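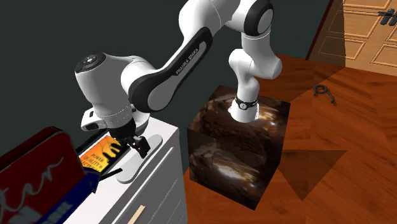 Gerkora是做什么的？

发行旧类型片的影碟，兼做修复，每年出版12部，大多是当年在汽车影院和二轮影院放映过的恐怖片、赛车片和监狱片。

关于我们

Gerkora成立的时候，市面上已经有太多家旧片厂牌了，我们自己也怀疑过有没有必要再添一家。同行的网站我们都读过，每一家都在“拯救被遗忘的杰作”。杰作有那么多吗？我们看过的库存拷贝里，大部分片子被遗忘是有道理的：剧本赶出来的，配乐从别的片子里借来的，最后一本胶片像是换了一个剧组拍的。这些片子仍然值得看，值得保存，也值得有人把来历写清楚，只是用不着给它们封神。

公司由Vikas Semwal和Ghislain Perron共同创办。Vikas原先做胶片检验，Ghislain给影碟写过多年内页文章，写到后来对“邪典”两个字起了反感，我们的产品文案里至今不用这个词。两人合作的第一部片子叫《Rokby》，一部公路赛车片，开场二十分钟很好，后面一般。包装背面就是这么写的，销售渠道的人看了很不高兴，要求改，我们没有改。

我们怎么选片

先说不选什么。不选只有一张海报出名的片子。海报画得好，片子里却没有海报上那辆车、那只怪物、那场爆炸，这种情况在类型片里太常见，当年的片商就是先画海报再找导演的，有时候连片名都是先卖出去再说。海报我们也喜欢，办公室里贴了不少，可买影碟的人花的是看电影的钱。

也不选权利来路说不清的片子。常有人来信，说手里有一份母带，版权“基本没问题”。我们问得细一点，对方往往就不回信了。旧类型片的版权链条确实乱，公司倒闭、转卖、改名，合同丢在哪个律师的柜子里都有可能。正因为乱，更不能听见一句“没问题”就签字。《Meireles》这部片子我们谈了很久，中间冒出过两位自称持有全部权利的卖家，后来查下来，一位只有电视播映权，而且早就过期了，另一位什么也拿不出来。片子后来从制片人的家属手里签到，合同比剧本还厚。

剩下的，由两位创办人各看一遍，各写一页意见。意见可以很难听。Ghislain给《Heltine》写的第一句是“这部片子有十分钟不知道自己在拍什么”，Vikas写的是“声音底片比画面好，值得做”。后来做了，卖得不算好，我们不后悔，也不打算把它说成一次胜利。

关于“修复”

这个词现在很难让人放心。把一份旧的高清母带拿来降噪、锐化、调亮，封套上印“全新修复”，法律上大概挑不出错，看的人却一眼就知道脸上的毛孔没有了，夜戏亮得像下午。我们被这样的碟骗过钱，所以对自己的碟也持同样的戒心。

我们的做法比较笨。每一部片子都在内页里写明用了什么素材：原底、中间正片、放映拷贝，还是几种拼在一起；哪几本缺失，用什么补；色彩参照了什么，参照不到的地方由谁拿的主意。最后这一条别家很少写。颜色这件事，几十年之后常常没有标准答案，拷贝会褪色，当事人的记忆也会褪色，摄影师说当年就是偏蓝的，洗印记录上写的却是另一回事。我们只能选一个，然后把选的理由印出来，读者不同意，可以拿着理由来骂。

胶片颗粒保留。划痕，能修的修，修了会伤到画面的就留着。镜头里原来就有的毛病，穿帮的话筒、接不上的夕阳、换了人的替身，一概不动。有观众来信建议我们用软件把吊线擦掉，说这样“更有沉浸感”。我们试着理解过这个想法，没有成功。

分辨率也多说一句。我们有4部片子是以4K发行的，其余不是。不是每份素材都撑得起那么多像素，一份三代拷贝扫成4K，得到的是一份看得更清楚的三代拷贝。有渠道劝我们全线改4K，理由是标签好卖。标签当然好卖。

导演剪辑版和其他传说

类型片圈子最爱讲的故事，是某部片子原本长得多、狠得多，被片商剪坏了。有时候是真的。更多时候，“完整版”只存在于某次访谈里的一句话，被后来的文章互相转抄，抄到第四手就有了精确的分钟数。我们收到过超过20封来信，言之凿凿地说《Meireles》还有一个更长的版本。每一封我们都认真回了，问在哪里看的、什么时候看的、有没有录像。目前为止，没有一条线索能落到一盘真实的胶片上。我们不敢说长版一定不存在，只是在看到之前不会把它写进宣传语。

如果找到了删减段落，我们会放在附加内容里，让正片保持上映时的样子。多数被删掉的戏，看过之后会觉得剪辑师有眼光。

花絮和评论音轨

我们的评论音轨不请人来吹捧。录音之前，讲的人要交一份来源清单，哪些话出自片场记录，哪些是采访里听来的，哪些是自己猜的，录的时候要说出来。有两位作者因此不再跟我们合作，觉得这样录出来太干。也许是有点干。我们的老顾客里有人说听这些音轨像听法庭陈述，另一些人恰恰为此才买。

对当事人的采访，我们保留，但不照单全收。一位老演员说自己所有特技都亲自上阵，而片尾字幕上明明白白写着替身的名字，那么两样都放进去，字幕的截图附在内页上。剧组里老人的话当然珍贵，他们的年纪也不小了，能录一个是一个，可珍贵和准确是两回事。

还有内页文章。长度不限，稿费按字数封顶，免得有人为了稿费写成论文。不接受把每一部飙车片都解读成时代寓言的来稿。里面确实有时代，有些片商对青年的愤怒颇有兴趣，不过他们的兴趣主要在票房，档案里的信件写得相当坦率。

价格、印量和“限定”

我们没有限定编号版，没有铁盒，没有明信片套装。限量发行制造出来的是转卖市场，不是观众。一部片子卖完了就再印，再印的时候如果改正了字幕或者内页里的错误，会在网站上写明改了什么，先买的人可以来信索取新的内页，不收钱，邮费也由我们出。《Rokby》的内页改过，错的是一处拍摄地点，指出来的是一位住在当地的读者，口气很不客气，说得完全对。

价格偏高，我们知道。印量小，扫描贵，授权费也没有因为片子冷门就便宜。嫌贵的顾客可以等七月的清仓，折扣是真的，事先没有把原价抬上去。

我们和影评

送评碟会寄，不附“推荐角度”，不要求在发售日之前发稿，也不在包装上摘录赞语。从前摘过一次，评论人写的是“令人惊讶地不难看”，设计稿上只剩了“令人惊讶”。这批包装没有出厂。后来我们索性取消了摘录这一栏，省下来的地方用来印素材说明。

联系

投片、授权、纠错，请写信到网站上的公共邮箱。纠错信优先回，附来源的更优先。关于《Meireles》长版的来信请先读上面那一节。想加入我们的人，请寄一页你对任何一部旧类型片的意见，说它好说它坏都行，别用“被低估”这三个字，我们读到的每一部片子都被低估了。

本页文字由Ghislain Perron撰写，Vikas Semwal核对过事实，删去了两句。最近一次修改：2019年12月8日。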